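Arken opens kitchen teaching program for robot arms

3 min read

Thu 6 July

Arken today opened Gimau, a program in which people teach robot arms everyday kitchen jobs by showing them. The work is done in a furnished kitchen at the company's Fahy site, on ordinary counters with ordinary clutter.

Operators teach a task in one of two ways. They either take hold of the arm and move it through the motion, or drive it from a hand controller a few feet away. Camera views and joint positions are stored together for each attempt.
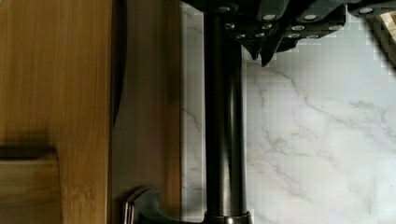 A session lasts 30 minutes, after which operators change places. Arken says it has 3,928 recorded attempts on file from the trial period that began in December, and it plans to add up to 2,000 more before the first training run is complete. Failed attempts are kept and marked as failed.

"People slow down before they touch something, and they don't notice they're doing it," said Dymphna Hegarty, who leads the program. "We want that in the recordings. Writing it out as rules took us months and it was never very good."
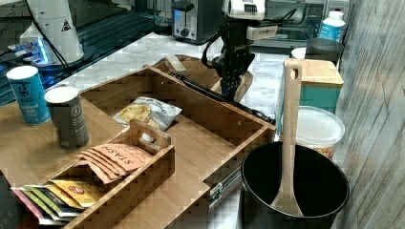
Last updated: Thursday, 4:10 p.m.

The first set of tasks covers drawers, trays, lids and small packaged goods. Items are moved between attempts so that the arm does not learn a single layout. Pouring and cutting are not part of this stage.

Kuron, which supplies the control software, will maintain the link between the hand controllers and the arms. "Delay was the main complaint from operators in the trial," said Hemant Nigam, an engineer at Kuron. "We have cut it, and we are still working on it."

Arken will accept applications for operator positions through the end of the month. No robotics background is required. Press inquiries should go to Kieran Noonan at the Arken press office.

Related
Kuron and Arken extend software agreement
Paweena Panyasiri named head of operator training
Fahy site adds second teaching kitchen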